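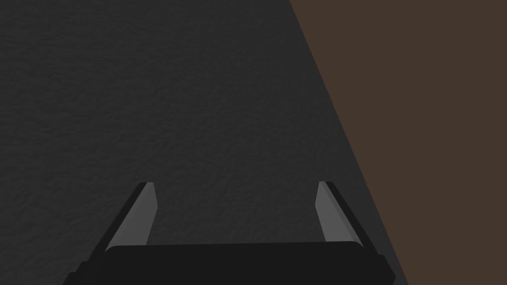
Desk mat outgassing and monitor color calibration

Posted by mallitz_user25, February 19, 2023

I calibrate a display for print proofing. In January I replaced a white desktop with a dark gray one, and my measured black level dropped slightly. The colorimeter sits flat on the panel, so desk color should not matter. Brightness target and profile are unchanged. Separately, the new mat still smells. Could vapor from it haze the panel coating?

2 comments Share

Chia-jung Tseng

The desk can matter. A colorimeter on a tilted panel rarely seals along the bottom edge, and a white desktop reflects light from the lower half of the screen back under the housing. The effect is small in bright patches and shows up mostly in black. To test it, tilt the panel back until the sensor lies flat, turn off the room lights, and read black five times. Lay white paper on the desk and repeat. If the two sets differ, you have found your leak.

Also check warm-up. My Stureo panel needs 25 minutes before black settles.

As for the smell, haze on a vertical panel at normal room temperature is unlikely. Unroll the mat in another room for a week. If you still see film on the glass, wipe one corner with a damp microfiber cloth and compare.

Share (2)

dretside_print

Different sensor here (Soltani), same thing. Black went down when I got rid of a pale desk. I never measured it properly. Recalibrate and move on.

Share

soltani_fan

my mat smelled for a month, no haze

Viewed 2,563 times

Contact | Copyright | Back to top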